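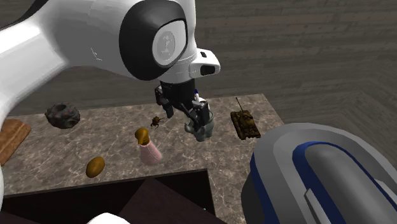
Re the sorting arm and the returns bench. I've read all of Anong's points and most of them are fair, but I want to get the rota question settled before July or we'll be arguing about it on the floor. Quick version: the arm takes the mixed bins, people keep the damaged goods and anything with a customer note on it. In the simulator we've been giving it the sort of jumble that comes back from the toy and gift accounts, stone thing shaped like a ring, toy tank with the gun sticking up, spider with those thin legs, and it's holding a lumpy grey figure over a marble counter which I grant you looks nothing like bench 20. Steel tops, bad light, tape everywhere. Point taken. Weris say the surface can be swapped in the model and I've asked them to.

Numbers from the last set of simulated runs: 3799 picks tried, 938 handed back as "not sure". Those 938 are the bit that matters for us. Each one is somebody walking over, looking, deciding, pressing the button. That is a job and it needs to be on the rota as a job, not squeezed in between other things. I've said so to Vallico in writing.

Anong Limsakul wrote:
> Three things from the returns side, sorry if some of it is old.
>
> 1. Who clears the handbacks? At the Srisuk site they said the
> line lead would do it and the line lead ended up doing nothing
> else all shift. If it's us, we want it in the grade description.
>
> 2. Sorting is where new starters learn the stock. Two weeks on
> mixed bins and you know what everything is and where it lives.
> If the arm has all the mixed bins, where do they learn that?
>
> 3. My wrists would be glad of it, I'm not against the thing. But
> the people on bench 20 heard about this from a driver. Please
> can somebody come and talk to them.

On 1, agreed, see above. Draft wording is with Grutance who do our job grading, should be back before the next meeting. I've put it as a seperate duty with its own hours.

On 2, I don't have a good answer. Best I can offer is keep one mixed bin line by hand and put new starters on that with someone who knows it. Vallico will moan about throughput. The hand line did 1432 items last month on short staffing so it isn't nothing. If anyone has seen this done better please say.

On 3, yes, and it should of been done already. My fault. I can do 6.15 am before the early shift and again at 2 pm for the lates, in the canteen. I'll bring the simulator on the laptop so people can see what it picks and how it grips the odd shapes. Ask anything, pay included.

Anong can you send me the names of who wants to be in on the handback trial. Only people who want to.

Got to run, lorry in.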